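Jan 30, 2021

# Notes for the evening talk: what are squadron awards good for?

Keep to 20 minutes. Leave the last slide up during questions.

**Opening**

Don't thank everyone for ages. Say hello, say we came second for the Grastitz Shield, say I was as sore as anyone in the room for a week. Then ask the thing I came to ask: did the score tell us anything we didn't know in December?

My own view is that it told us very little. Some of you will disagree, and I'd like to hear it. 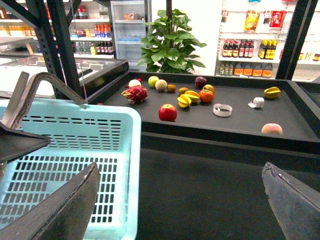 Ueda Squadron, Cadet Training Team

**How the scoring works**

Most parents haven't seen the form, so go slowly.

- The squadron can earn 500 points in all.
- 175 of them are for drill and turnout on the night.
- The rest is spread over attendance, first aid, fieldcraft, community work and paperwork.

Pause here. Drill and turnout is the biggest single line, and it's judged in one evening by people who have never met our cadets. A squadron can polish hard from the new year on and score well. I've watched it happen, and I've helped it happen.

Paperwork is scored on whether the folder is complete. Whether the training in the folder was any good is left to the inspector's nose.

**What we did to get ready**

Be fair in this part. The older cadets ran the practice inspections themselves and did it well. The first aid teams got faster. The Orkard weekend was the best camp we've had in years, rain and all.

But we also dropped two map-reading nights to fit in more drill, and the new intake mostly stood and watched. I signed off on that. I'd argue against it now. 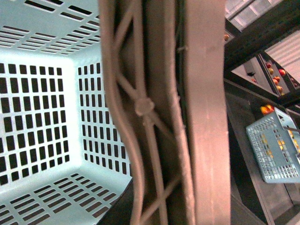
*Blue basket, slotted sides*

**The money**

The Fanance trust gives $2,000 to the winning squadron. People bring this up every time, so deal with it head on.

Our spending on the run-up came to over $2,000 once the bus, the extra hall hire and the replacement boots were added in. So even a win wouldn't have paid for itself. I've heard it said that the name on the shield brings in recruits. Maybe – I asked for numbers from wing and haven't been sent any. Until I see some I'm treating that as a nice story.

(If someone asks about the boots: yes, they were needed anyway. No, not all of them that month.)

**What I'd keep**

Say clearly that I'm not asking us to pull out. An outside pair of eyes is useful. The inspector picked up that our radio log was a mess, and she was right. The cadets stood taller on the night, and I don't want to talk that down.

What I'd like to see is the inspection landing on a normal parade night, with the normal program running. If that costs us points, fine.

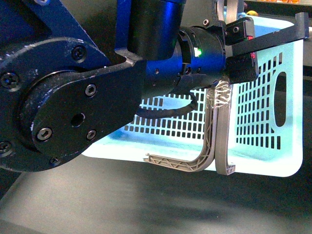 **Questions I expect**

- *"Isn't this sour grapes?"* Partly. Admit it, then point back to the map-reading nights.
- *"What do the cadets think?"* Don't answer for them. The flight sergeants are in the room and can speak up.
- *"Will we enter again?"* Staff vote on it next month. I'll vote yes if the training program stays as printed, and no if it gets cut up again.
- *"Who has the feedback sheet?"* Copies by the door. Page two is hard to read – the scan was poor and I've asked for a better one.

Stop there and hand over to the flight sergeants for the camp slides.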